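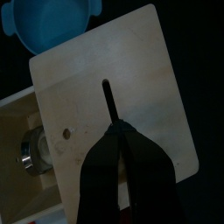 Two arms and a kitchen: our afternoon at Tesa

For the July outing, a carload and a half of members went along to the open day at Tesa, the robotics workshop out past the Helulton turnoff. The GPS took some of us to a tile warehouse with a very similar driveway. The tile people were gracious about it and had clearly done this before.

Tesa opens its doors twice a year, and the format hasn't changed much since our last visit. You sign in, you get a sticker, you are walked past a great many cables, and then you stand behind a strip of yellow tape and watch a robot think about housework. The sandwiches come afterwards, so attendance at the demonstration is always excellent.

The main attraction this year was the Conach bench, which has two arms working over one tabletop of household bits and pieces: a wooden box with a bright red front, a wooden board, a bowl, a cup with a couple of utensils standing in it. Each arm has a small camera down near its fingers, and what the camera sees goes up on a monitor beside the bench. I recommend watching the monitor. From behind the tape you see a large machine hovering politely. On the screen you see two black fingers and whatever is in front of them, at very close range, and you begin to appreciate what the thing is up against. A wooden board you wouldn't look at twice at home becomes most of the known world.

Our guide explained that the arms aren't following a fixed routine of the kind you'd find in a car plant. They are taught by people, who steer them through a job over and over while everything gets recorded, and the software is then left to work out the pattern. The bench had logged 1,580 of these practice runs by the end of June. One of our members, who has raised three teenagers, wanted to know whether the software ever simply declined to work out the pattern. It does, we were told, quite often, and on those days they go back and record some more.

We stayed for five attempts at the tidying job. 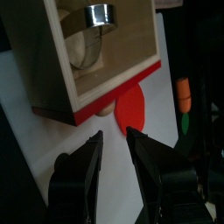

The pace will surprise anyone who has only seen robots in films. An arm comes in, stops, has a bit of a think, shifts over by the width of a pencil and has another think. The group went very quiet, the way people do when somebody is reversing a caravan. A fellow near the front began offering directions under his breath ("left a touch, left, there you go") and by the third attempt half of us had joined him. I can't say it helped, though the staff were kind enough to tell us it was the most engaged crowd of the day.

The guide was upfront about what is hard. Glass and shiny metal confuse the cameras. Wood on wood is a nuisance in poor light. Soft things are worse again, as they never sit in the same shape twice, and anyone who has tried to fold a fitted sheet will have some sympathy. The overall success rate on the tidying job is 74 percent at the moment, which compares well with my household on a weeknight.

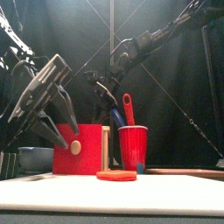
Both arms at the Conach bench, with the red-fronted box, the cup and the rest of the housework.

Question time ran long. No, it can't do stairs. No, they don't sell it, and the guide wouldn't be drawn on a price. Yes, there is a big button that stops everything, and no, we couldn't press it. Someone asked whether two arms really are better than one and got a surprisingly thorough reply about who holds and who reaches, and how the arms have to be kept out of each other's way. I followed the first half.

We finished up with a quick look at Falcão, the newer project in the back bay, which was under a tarp. It was a very nice tarp. The word is that it will be out from under it for the summer open day, and I've asked for our group to be put on the list.

A few practical notes for next time. Parking is on the gravel on the far side of the building, nowhere near the sign that says Parking. Closed shoes are required and they do check, so one of our number saw the demonstration in a pair of loaner gumboots. Photos are fine from behind the tape. The coffee is from a machine, and I'm sorry to report that it has been fully automated for years and shows no sign of having learned anything.

If you'd like a seat in the car for the next visit, put your name on the sheet by the tea urn. Drivers get first go at the sandwiches.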